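Sorting and folding clothes

Clean clothes often come out of the basket in a heap. Before you fold them, sort them into kinds. Put thick things together and soft things together.

Denim is a strong cotton cloth. Its threads are woven over and under each other, and the blue dye is called indigo.

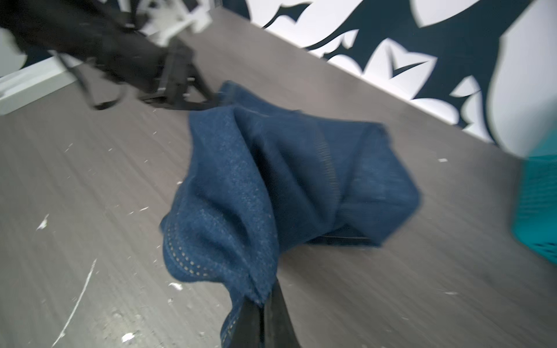
Seams are the lines of stitches that join pieces of cloth. Pull them straight before you fold and the cloth will lie flatter.

Towels are easy. Fold them in half, then in half again.

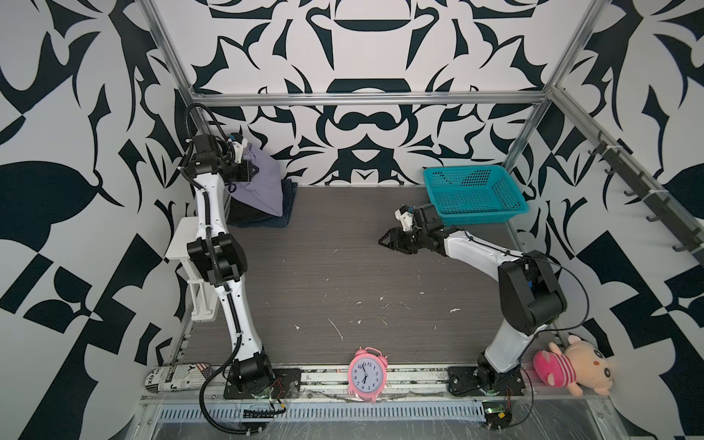
A lavender cloth bag and a folded navy towel.

We use cookies to remember your settings. Accept / Manage

Dark clothes show fluff, so give them a shake first. Lay each one on a table and smooth it from the middle outwards.
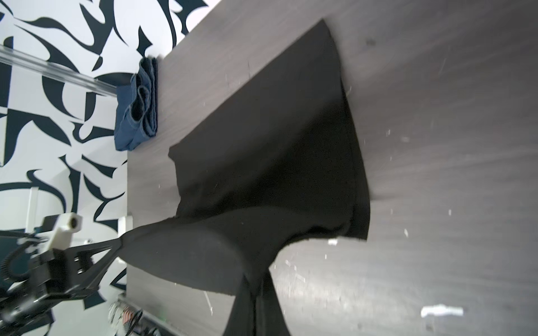
Fold the sides in, then bring the bottom up to the top. Ten clothes are plenty for a first try. Put the heaviest ones at the bottom of the pile.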